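Stop Timing the Robot Club

Our club meets in the back half of the metal shop at Lavoie, from the last bell until the late bus, and on a Saturday when we can get the building unlocked. I have coached it for nine years. In that time I have changed my mind about one thing more than any other, and that is the stopwatch.

The contest we enter every May is called the Dradirent Cup. It is a small regional event. Teams bring robot arms, and each team has to put together a planetary gear set: a carrier plate, three planet gears, a sun gear in the middle and a ring around the outside. There are 40 points for a finished assembly and up to 60 points for speed. The scoring sheet has no line for explaining how you did it, and no line for doing it twice in a row.

I think that is the wrong way to split the points, and I think it is doing harm to clubs like ours.

A student who knows that speed is worth more than the job itself will hard-code everything. They tape marks on the table, set each gear on its mark, and play back a recorded path. If the gears start exactly where they are supposed to, the arm looks brilliant. If a gear is a quarter inch off, the arm closes on air, goes through the rest of its motions with nothing in its fingers, and the team starts over. You can win the Dradirent Cup this way. We placed third this way two years ago, with a run of 97 seconds, and our students could not have told you why it worked that time and failed the four times before.

I was the one who told them to do it. I wanted the banner. It hangs over the drill press and I still like looking at it, so I am not writing this from any great height.

The next fall I tried something else. I put the stopwatch in my desk and told the students that a run counted only if somebody else had set out the parts. One student arranges the table, another runs the arm, and the one running the arm is not allowed to touch anything after that. We wrote every attempt in a notebook. By the end of the school year there were 781 lines in it, most of them failures, with a few words after each one. "Dropped at lift." "Teeth not lined up, pushed anyway." "Wrong gear." The handwriting is terrible and I would not trade that notebook for the banner. 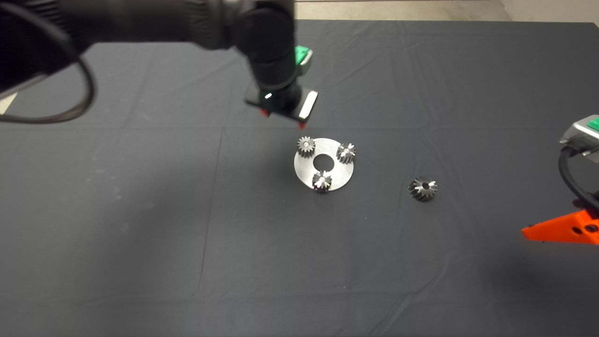
Why make students start over with gears when they could be moving blocks?

Because gears have to mesh. A block can be set down crooked and still count as set down, but a gear with its teeth in the wrong place will not go in, and the student has to work out whether to turn it, lift it or try again from a different side.

Meshing is where the learning is, in my opinion. A sixteen-year-old can put a gear on a post in half a second and has never had to think about how. You feel the teeth catch, you give it a little twist and it drops. Getting a machine to do the little twist means noticing that you did it. I have watched students stand at the bench for most of an afternoon with their eyes closed, putting the same gear on and taking it off, trying to say in words what their fingers were up to. No part of that earns a point in May.

The argument on the other side deserves a fair hearing, and I have heard it from people I respect. Speed is easy to measure. A judge with a clock cannot play favorites. Parents in the bleachers can follow a race, and they cannot follow a discussion of grip angle. A deadline also keeps a project from drifting, and student projects drift. Ours spent three weeks one winter on a paint scheme. Some of our graduates now work at Fostasex, the packaging plant out by the highway, and they tell me that cycle time is the first number anybody asks for there.

I accept all of that except the last part. At the plant, the same graduates say, cycle time is the first number and the stoppage log is the second, and the second one is what gets people called into the office. A line that is quick for an hour and then jams is a slow line. If we want to copy industry, we should copy that too.

Then there is money. Chasing seconds is expensive. The teams at the top of the table each year have newer arms, stiffer mounts and better grippers. Ours were bought used, through a grant from Clotier, and they have some play in the joints that we have never been able to get rid of. Reliability can be worked on with a notebook and patience. I know which of those two contests a small school can prepare for.

So I would ask the organizers for a simple change. Run each team three times. Let a judge from another school lay out the parts each time, inside a marked area but anywhere in it. Give most of the points for finished assemblies, some for a short talk at the table with the students who wrote the program, and keep the clock for breaking ties. The day would run longer. We already sit through an hour and a half of lunch and an awards ceremony with a fog machine, so I believe the time can be found.

I would ask other coaches for something too, whatever the organizers decide. Read your students' failed runs before you look at their best one. Ask the quiet student at the end of the bench what went wrong on the last try - they often know - and wait for the answer. Let them break a setup that works, well before the contest, to find out what it was depending on.

We finished eleventh this past season under the old rules. Our arm was slow. It also completed every run it was given, and when a judge bumped the table before the second one, the students looked over at me and I shook my head, and they left the parts where they were and pressed start. Practice begins again the first week of school, and the stopwatch is still in the desk.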